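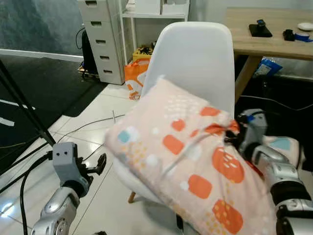 Las normas que figuran en este archivo se aplican a los episodios de manipulación textil del conjunto Fukel, y conviene leerlas antes de descargar nada. El proyecto lleva tiempo repitiendo que sus datos son "limpios", palabra que en esta ficha no aparecerá más que aquí, entre comillas. Un cojín sujeto por una esquina, con el tejido recogido en un nudo pequeño entre los dedos de la pinza derecha y la izquierda abierta y vacía, puede etiquetarse como agarre correcto, como agarre precario o como fase intermedia de una tarea a dos manos, y hemos visto las tres etiquetas puestas por personas competentes que habían leído el mismo manual. De ese desacuerdo salen casi todas las reglas que siguen.

Fukel: subconjunto de textiles blandos
Ficha de datos y normas de uso

Estado: en revisión
Mantenimiento: grupo Limik
Protocolo de anotación: Pirkamley, segunda redacción
Idioma de las etiquetas: español, con equivalencias en inglés

Contenido

El subconjunto reúne 843 episodios. De ellos, 777 tienen anotación completa y el resto se entrega con las marcas de tiempo pero sin etiqueta de resultado. No los hemos retirado. Quien quiera usarlos, que los use sabiendo lo que son; quien los mezcle con los demás y publique un porcentaje, que lo diga.

Cada episodio incluye vídeo de la cámara de cabeza, posición de las articulaciones de ambos brazos, apertura de las pinzas y una instrucción en lenguaje natural. No hay sensores de fuerza. Esto último debería bastar para que nadie hable de "agarre suave" a partir de estos datos, pero ya ha ocurrido.

Qué significa una etiqueta

agarre_esquina: la pinza sujeta la tela a menos de un palmo del vértice. No dice nada sobre si el objeto se mantuvo sujeto después.

agarre_borde: la pinza sujeta una costura o un canto, lejos de los vértices.

agarre_cuerpo: la pinza sujeta tela y relleno.

suspendido: el objeto no se apoya en ninguna superficie. Si una silla, una mesa o el propio brazo tapa la zona de contacto, se usa "apoyo_no_visible". La primera redacción del protocolo permitía deducir el apoyo "por contexto". La frase se eliminó porque cada anotador tenía su contexto.

mano_libre: pinza abierta y sin contacto. Se anota por separado para cada lado. No equivale a "mano sin función": en una tarea bimanual puede estar esperando su turno, y la etiqueta no distingue una cosa de la otra.

resultado: éxito, fallo o indeterminado. Se decide con el episodio entero, nunca con un fotograma. Parece una obviedad. Aun así, 279 etiquetas de la primera tanda se habían asignado mirando solo el último fotograma, y hubo que rehacerlas.

Normas para la grabación

1. El entorno no se ordena a medida de la tarea. Si hay cables por el suelo, se quedan donde están salvo que supongan un riesgo para las personas o para el equipo. En ese caso se apartan, y el cambio se anota en el registro de sesión.

2. Lo anterior no es una licencia para ensuciar. En el centro de Vukadinović alguien entendió que más objetos equivalía a más diversidad y añadió bolsas y cajas entre toma y toma. Esos episodios llevan la marca "entorno_alterado" y no deberían usarse para medir generalización.

3. Antes de mover los brazos se comprueba que no haya nadie dentro del área de alcance, incluida la parte de atrás. El paro de emergencia queda en manos de una persona que no teleopera. Una sola persona no puede hacer las dos cosas, por mucha experiencia que tenga.

4. Los hilos sueltos, las etiquetas de lavado y las cremalleras se dejan como vienen y se declaran en la ficha del objeto. Cortar un hilo entre dos episodios convierte el cojín en otro objeto a efectos de registro.

5. Los suelos brillantes se graban con la luz que haya. No se corrigen los reflejos en posproceso.

6. Máximo de 20 intentos seguidos con el mismo objeto. Pasado ese número el relleno se deforma y la persona que teleopera empieza a repetir el mismo gesto, con lo que se obtiene mucho volumen y muy poca información.

Normas para la anotación

Cada episodio lo revisan dos personas por separado. Si no coinciden, se conserva el desacuerdo en el campo "segunda_lectura". El protocolo Pirkamley pedía al principio una tercera persona que desempatara. Lo dejamos de hacer: el desempate producía una columna muy uniforme y escondía justo los casos difíciles.

No se anotan intenciones. "El robot intenta doblar" es una interpretación de quien mira; "la pinza derecha desplaza la esquina hacia la izquierda" se puede comprobar.

Los objetos del fondo se nombran con términos genéricos. Si no se sabe qué es un aparato, se escribe "aparato". Hemos preferido quedarnos cortos.

Sobre la conformidad con normas

Este conjunto no certifica nada. Nos preguntan con cierta frecuencia si entrenar con Fukel ayuda a cumplir requisitos de seguridad para robots en espacios domésticos, y la respuesta es que no lo sabemos y que desconfiaríamos de quien afirmase saberlo. Una política puede levantar un cojín todas las veces y seguir siendo peligrosa para quien esté sentado al lado. Seguir las reglas de este archivo mejora la trazabilidad de los datos. La evaluación de riesgos es otro trabajo, lo firma otra gente y necesita mediciones de fuerza y velocidad que no hemos tomado.

También desconfiamos de nuestras propias listas de comprobación. En la sesión de junio todas las casillas estaban marcadas y dos de las cámaras tenían el reloj desajustado. Desde entonces la casilla "relojes sincronizados" se ha sustituido por un campo donde hay que escribir la diferencia medida. Se tarda más y ha generado protestas.

Usos desaconsejados

Comparar tasas de éxito entre centros. Los criterios locales no eran iguales hasta la segunda redacción.

Estimar el peso o la rigidez de los objetos a partir del vídeo.

Presentar fotogramas sueltos como prueba de destreza.

Entrenar detectores de personas: apenas aparecen, y cuando aparecen el episodio se excluye.

Problemas conocidos

La instrucción "coloca el cojín en la silla" convive con "pon el cojín sobre el asiento" y "deja el cojín bien puesto". La tercera no tiene un criterio de éxito definido. Está pendiente decidir si se reescribe o se retira.

La apertura de pinza se guarda normalizada en los episodios antiguos y en milímetros en los nuevos. El campo "unidad" lo indica; conviene leerlo antes de concatenar archivos.

Falta traducir al inglés la descripción de "apoyo_no_visible".

Cambios

Segunda redacción: se separa mano_libre por lados, se suprime la deducción por contexto, se añade segunda_lectura.

Primera redacción: retirada. Quien conserve una copia no debería mezclarla con esta.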